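The Gap Between Two Cars

On Tuesday I asked for the low route again, and Veres gave it to me before I'd finished the sentence.

Veres was the dispatcher, a voice and a map and a very dry way of saying "granted." I'd been driving for Sonura since spring, from a chair by a window with a mug going cold on the sill, and I still got a little jump in my chest when a rover woke up and handed me its eyes. You sit there in your socks, and then you are ankle-high in a city you have never visited, and every curb is a cliff.

The low route was curbs and parking lots and the awkward bits between them. Most drivers wanted the river path, where you could push the stick forward and rack up minutes. But the minutes were all the same minute! The model had eaten so much river path it could have driven it asleep. What it didn't have was hesitation. It had hardly any examples of a small machine nosing out between parked cars and making up its mind, and those were what I loved to drive.

My target for the week was 190 clean exits. An exit started with the rover tucked in somewhere tight and ended with it out in the open and pointed the right way. I had 135. Umach, the unit I drove most, was an old one with a scuffed housing and a slight pull to the left, and I had asked to keep it even after the new ones came. The pull was good for us, I thought. A learner that only ever watched perfect wheels would fall to pieces the first time it got a pebble in one.

"Umach is in Neremen district," Veres said. "Brick apron, street ahead. Vehicles on both sides. Whenever you like."

I put my hand on the stick and waited for the picture to settle.

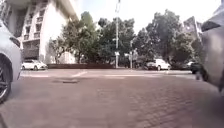 The first thing you learn is to go slower than you want to. I gave it a breath of throttle and felt for the pull, then fed in some right to answer it. The bricks came through the haptic pad as a fine quick purr, which I swear I could tell from concrete with my eyes shut. White car to the left of me, gray one to the right, and a space between them that looked generous until you remembered you had a body.

I stopped short of the drain cover.

It would probably have been fine. The cover was set flush, and Umach had rolled over worse. But I had once watched a playback of the model driving alone, early on, and it had come up to a dark rectangle in the ground and frozen solid. Eleven seconds of nothing. It couldn't tell a lid from a hole. And what was it supposed to have learned from? All of us had steered around those things out of habit, every driver on every shift, so that as far as the model knew, dark rectangles were where the world stopped.

So I had started a project of my own. At each cover I would stop, tip the camera down for a look, and then roll straight across it, dead center, at walking pace. After that I'd go back and do it again a hand's width over. I put a tag on each one - "cover, crossed" - and somewhere along the way the tags had become the best part of my day. I had 78 of them.

"You've stopped," Veres said.

"I'm teaching."

"Noted."

I tipped the camera, looked, tipped it back and went. There was a tick as the front wheels met the cover, a smoother hum, then a second tick and the purr again. Beautiful. I backed up and took it from the right, then I backed up and took it from the left, letting the pull carry me so the learner would see the drift and see the fix.

"Seventy-nine, eighty, eighty-one," I said out loud, to my mug.

Then came the edge of the bricks, and I did the other thing the low route is for, which is to wait. I let the nose creep out until I could see past both bumpers, and I held it there. I looked left. I looked right, and left again, and I made the looks long, because the recorder takes the camera along with the wheels and I wanted it to have the looking too. A driver in a hurry teaches hurry.

"Question for you," said Veres. "The new build is loaded on Umach. I can let it try the next one, with your hand over the stop. It has 509 hours behind it on this surface."

"How many of those are mine?"

"A fair number of the slow ones."

I laughed so hard I had to put the mug down. Then I backed Umach in, all the way to where we'd begun, and squared it up between the two cars, and took my fingers off the stick. It felt like letting go of a bicycle seat.

For a moment it just sat there. Then the throttle came up, a breath of it, no more than I would have given. A bit of right went in against the pull. It rolled forward over the bricks and stopped short of the drain cover, and the camera tipped down.

I kept my palm over the stop and didn't say a word.

The camera came up again. Tick, went the front wheels.

"Would you like to log that as an exit?" Veres asked.

"Not yet," I said. "Let it look both ways first."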